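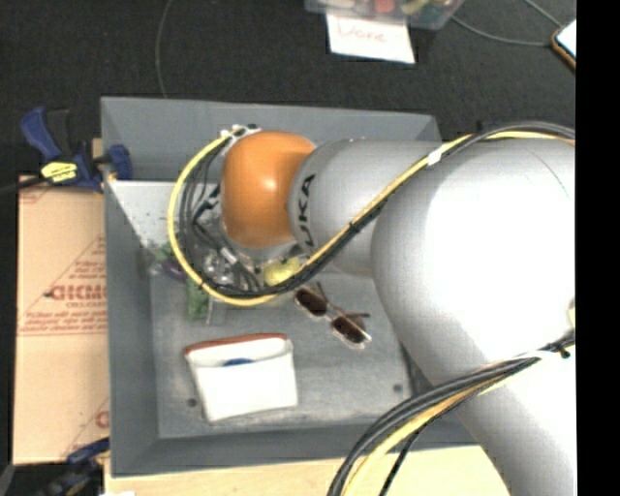

本仓库是 Listine 抓取小组的课程项目，内容包括控制脚本、抓取记录和期末报告用的数据。最后一次整理是 2018年6月1日，之后只改错别字和路径，不再加新数据。

项目代号 `zirnia`，仓库里的包名、话题前缀、日志文件名都用这个词。早期有一部分文件用的是 `koltovik`，那是上一届的代号，还没有全部改完，看到时按同一个东西理解即可。

## 任务

机械臂从灰色方盘里把杂物一件一件抓出来，放到盘外的收纳箱。盘里的东西每轮都换，形状、材质、摆放方向都不固定，程序事先不知道有哪些物体，也不做识别，只判断哪里可以下夹爪。

课程要求的是“连续清盘”：从开始到盘子清空，中间人不碰物体。卡住了可以按暂停，按了就算该轮中断，但数据照样保留。

我们一共做了 34 轮，有效抓取记录 74 组。一组记录指同一次下爪从规划到松爪的全部数据，中途急停的不算一组，另外放在 `aborted/` 里。

## 目录

```
zirnia/
├── arm/ 机械臂通信与运动
├── grasp/ 抓取点打分
├── calib/ 手眼标定结果与脚本
├── data/
│ ├── rounds/ 按轮次存放
│ ├── aborted/ 急停或中断
│ └── labels.csv 结果标注
├── koltovik_old/ 上一届代码，只读
├── report/ 报告源文件
└── README.md
```

`koltovik_old/` 不要删，`arm/` 里有两个函数还从那边引用。本来打算移过来，移了之后仿真里的夹爪方向反了，没有查出原因，又放回去了。

## 硬件

- KUKA 机械臂一台，学院公用，使用前在 Gunawardena 实验室门口的表上登记
- 夹爪，线缆沿臂身外侧走
- 灰色方盘，用夹钳固定在木桌边上
- 固定相机，从工作区外侧看向盘内
- 工作站一台，与控制柜直连，不走校园网

夹爪线缆是这个项目里最费时间的部分。腕部转得太多时线会绷紧，转回来时又会垂到夹爪附近。现在的做法是在 `arm/limits.yaml` 里把末端关节的范围收窄，同时在规划阶段扔掉需要大幅翻腕的候选点。代价是靠近盘壁的一些物体只能从一个方向下爪，成功率低一些。

换线或者重新扎线之后，先在手动低速模式下把末端关节从一端转到另一端，看线有没有刮到夹爪，再开自动。

## 运行

先装依赖：

```
pip install -r requirements.txt
python setup.py develop
```

检查通信：

```
python -m zirnia.arm.ping
```

返回 `ready` 之后再往下做。如果返回 `timeout`，多数情况是控制柜那边的程序没有启动，去示教器上看，不要反复重发。

开始一轮：

```
python -m zirnia.run --round 12 --speed low
```

`--round` 必须手动填，程序不会自动递增。填了已有的编号会直接报错退出。`--speed` 有 `low` 和 `mid` 两档，`data/rounds/` 里的数据全部是 `low`。`mid` 只在空盘上试过。

不接机械臂，只想看打分结果：

```
python -m zirnia.grasp.preview --input data/rounds/12
```

## 抓取点打分

`grasp/score.py` 对深度图做滑窗，每个窗口算两侧的高度差、窗口内的平整程度，以及夹爪张开后会不会碰到盘壁。三项加权相加，取最高的 6 个候选交给运动规划，按分数从高到低试，第一个规划成功的就执行。

权重写在 `grasp/weights.yaml`，是手调的。试过用已有记录拟合权重，样本太少，换一批物体就不准，所以没有采用。拟合的脚本还在 `grasp/fit_try.py`，跑得通，结果不要直接用。

同一位置连续失败 3 次，程序会把那一块区域屏蔽，直到盘里有别的物体被拿走为止。如果所有候选都被屏蔽，程序停下并打印 `no candidate`，该轮按“未清空”结束。

## 物体

物体由组员各自从家里或实验室里带，没有统一清单。挑选时只看三条：夹爪张得开，重量不超过小组定的上限，摔了不会碎出尖角。水果、文具、小盒子、眼镜、塑料件都用过。

玻璃杯和刀具不放。带液体的瓶子要倒空再放。

每轮开始前由一个人摆盘，另一个人操作，操作的人不参与摆盘。摆盘允许物体互相压着，不允许故意把东西塞到盘角里。这一条是第二周加的，更早的几轮里有塞角的情况，在 `labels.csv` 的 `note` 列写了 `corner`。

## 数据格式

每轮一个文件夹，文件夹名就是轮次编号。里面每组记录包含：

| 文件 | 内容 |
| --- | --- |
| `rgb.png` | 下爪前的彩色图 |
| `depth.npy` | 下爪前的深度，单位毫米 |
| `plan.json` | 候选点、分数、最终选中的点 |
| `joints.csv` | 执行过程的关节角 |
| `grip.csv` | 夹爪开合量与时间戳 |

`labels.csv` 每行对应一组记录，列如下：

| 列名 | 说明 |
| --- | --- |
| `round` | 轮次 |
| `idx` | 轮内序号，从 0 开始 |
| `result` | `ok`、`slip`、`miss`、`double` |
| `obj` | 物体类别，人工填写，可为空 |
| `note` | 备注 |

`slip` 是夹起来以后在途中掉了，`miss` 是合爪时什么也没夹到，`double` 是一次带起两件。`double` 在课程评分里算成功，我们自己的统计里单独列出，使用时请注意口径。

`obj` 列填得不整齐。同一种东西有人写“眼镜”，有人写“墨镜”，还有人写英文。需要按类别统计的话先自己合并一遍。

## 已知问题

1. 透明和反光的物体深度缺失严重，打分时会被当成盘底。镜片就是典型情况，程序常常选在镜框边上，或者干脆跳过去。
2. 圆的物体合爪时会滚。合爪速度调慢以后好一些，没有解决。
3. `grip.csv` 的时间戳和 `joints.csv` 不是同一个时钟，前几轮没有对齐，后面的用 `tools/sync.py` 处理过。处理过的文件夹里有一个空文件 `SYNCED`。
4. 方盘拆下来再装，位置会有偏差，必须重新标定。标定步骤见 `calib/README.md`。有一次拆装后忘了标，那一轮的深度和关节数据对不上，已经移到 `aborted/`。
5. 暂停后恢复运行，偶尔会重复执行上一个放置动作。看到夹爪空着往收纳箱走，不用急停，等它走完即可。

## 安全

自动运行时至少两个人在场，一个人手放在急停上，只看机械臂，不看屏幕。头和手不进盘子上方。要伸手取东西，先停程序，再切手动。

桌上除了方盘和正在用的东西，其余先拿走。地上的线走边上，下课前理一遍。

夹钳在每天第一次运行前用手推一下方盘检查，松了就重新夹，夹完重新标定。

## 没有做完的

- 放置位置目前是固定点，收纳箱堆高以后容易弹出来
- 抓取失败后没有用夹爪传感数据判断，只看开合量
- 报告第四章的对比实验只有我们自己的方法，上一届的代码没能在同一批物体上跑起来
- 单元测试只覆盖了 `grasp/`

下一届如果接着做，建议从第一条开始，改动小，对清盘轮数影响大。

## 使用与联系

代码和数据供课程内部及教学使用。写进报告或者海报时注明“Listine 抓取小组”，图片可以裁剪，不要改标注后再以原文件名发布。

数据标注由 Chia-jung Tsao 统一复核，发现标错的行，请在仓库里开 issue，写明 `round` 和 `idx`。借用机械臂的问题不归小组管，直接找 Gunawardena 实验室登记。

## 修改记录

- 6月：补 `SYNCED` 标记，清理 `data/aborted/`
- 6月：`labels.csv` 增加 `double`，旧记录已回填
- 更早的改动见提交历史，提交信息写得比较随意，查的时候以 diff 为准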